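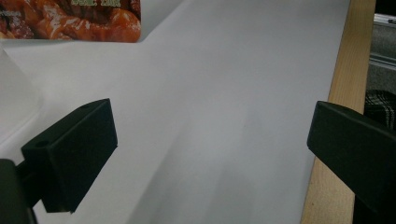
Besuch der Vorbesichtigung im Auktionshaus Dehghan

Am 28. März 2024 hatte das Auktionshaus Dehghan seine Räume für die Vorbesichtigung der Frühjahrsauktion geöffnet. Versteigert werden Gemälde und Arbeiten auf Papier aus der Zeit von 1920 bis 1970, dazu ein kleiner Block Druckgrafik. Der Eintritt war frei, der Katalog kostete an der Kasse zwei Euro Schutzgebühr. Wer ihn schon im Januar vorbestellt hatte, bekam ihn umsonst.

Das Haus liegt in einer ehemaligen Tuchhandlung, fünf Minuten zu Fuß von der Straßenbahn. Im Erdgeschoss hängen die Gemälde, im ersten Stock liegen die Blätter in Schubladen und werden auf Wunsch vorgelegt. Taschen müssen an der Garderobe bleiben, Bleistift und Notizbuch darf man mitnehmen. Fotografieren ist ohne Blitz erlaubt, in der Grafikabteilung gar nicht.

Rundgang im Erdgeschoss

Der größere Teil der Gemälde stammt aus einem einzigen Nachlass, der Sammlung Allero. Der Sammler hatte eine Reederei und kaufte auf seinen Reisen, meist direkt bei den Malern oder auf Verkaufsausstellungen in Hotels und Kaufhäusern. Entsprechend gemischt ist das Ergebnis. Neben ordentlichen Hafenansichten hängen Stillleben, die man eher über einem Sofa erwartet. Die Schätzpreise beginnen bei 200 Euro, und für diesen Betrag bekommt man ein kleines Ölbild mit Fischkuttern, signiert, aber von einem Maler, über den auch der Katalog nichts weiß.

Hauptlos ist die Nummer 199, ein Frauenbildnis in Dreiviertelansicht vor grünem Grund, Öl auf Leinwand, undatiert. Im Katalog steht es mit dem Zusatz »zugeschrieben«. Das Gesicht ist glatt und fast ohne sichtbaren Pinselstrich gemalt, das Kleid dagegen nur angelegt, am Ärmel steht die Grundierung offen. Ob das Bild unfertig ist oder so gemeint war, lässt sich vor dem Original auch nicht entscheiden. Auf der Rückseite klebt ein Etikett mit der Nummer 2323. Es gehört nach Auskunft des Hauses zu einem Lagerverzeichnis, das verloren ist. Ein Abzug der Rückseitenaufnahme lag am Tresen aus, das Bild selbst wurde zweimal für Interessenten von der Wand genommen.

Etwas enttäuschend fand ich die Beleuchtung im hinteren Saal. Zwei große Landschaften unter Firnis spiegelten so stark, dass man sie nur von der Seite betrachten konnte. Die Mitarbeiterin am Eingang sagte, am Auktionstag werde anders ausgeleuchtet.

Führung durch die Restaurierung

Am Nachmittag führte die Restauratorin Hortensia Huaranga eine kleine Gruppe durch die Werkstatt im Hinterhaus. Die Führung dauerte eine knappe Stunde und war der eigentliche Grund für meine Anreise. Frau Huaranga arbeitet freiberuflich und betreut für Dehghan vor allem Leinwandbilder der Nachkriegszeit. Sie zeigte an einem Damenporträt, wie sie Nikotin vom Firnis nimmt: mit Wattestäbchen, sehr wenig Flüssigkeit und in Feldern von der Größe einer Briefmarke. Eine Bildhälfte war gereinigt, die andere noch nicht. Der Hintergrund, den ich für Ocker gehalten hätte, ist ein helles Grau.

Interessant war auch, was sie zu den Rahmen sagte. Viele Bilder aus dieser Zeit wurden vom Händler gerahmt und nicht vom Maler, und die Leisten drücken häufig auf die Farbschicht. Bei neun von zehn Einlieferungen aus Privatbesitz findet sie am Rand Abrieb. Im Zustandsbericht steht das dann als »rahmungsbedingt« und drückt den Preis kaum.

Eine Teilnehmerin fragte nach den gedruckten Reproduktionen, die in den fünfziger und sechziger Jahren in vielen Wohnzimmern hingen. Das Haus nimmt sie nur an, wenn Verlagsstempel und originaler Rahmen vorhanden sind. Im aktuellen Angebot ist ein Konvolut aus dem Kunstverlag Jusuline, überwiegend Tänzerinnen und Blumenstücke. Die Farben sind gut erhalten, nur die Rottöne haben nachgelassen. Frau Huaranga rät davon ab, solche Drucke hinter normalem Fensterglas gegenüber einem Südfenster aufzuhängen.

Grafik im ersten Stock

Für die Grafik blieb mir weniger Zeit als geplant. Vorlegen ließ ich mir die Mappe »Vurkulance«, eine Folge von Lithografien mit Vulkanen und Küstenorten, erschienen im Selbstverlag. Der Umschlag ist stockfleckig, die Blätter innen sind sauber. Zwei davon haben einen Knick in der unteren Ecke, im Katalog ist nur einer erwähnt. Ich habe darauf hingewiesen, und es wurde notiert.

Praktische Hinweise

Die Vorbesichtigung läuft noch bis zum Vorabend der Auktion, täglich von 11 bis 18 Uhr. Für die Werkstattführung muss man sich telefonisch anmelden. Schriftliche Gebote nimmt das Haus bis Mittag des Auktionstages an, auf den Zuschlag kommt ein Aufgeld, das im Katalog auf der letzten Seite steht. Parkplätze gibt es im Hof keine.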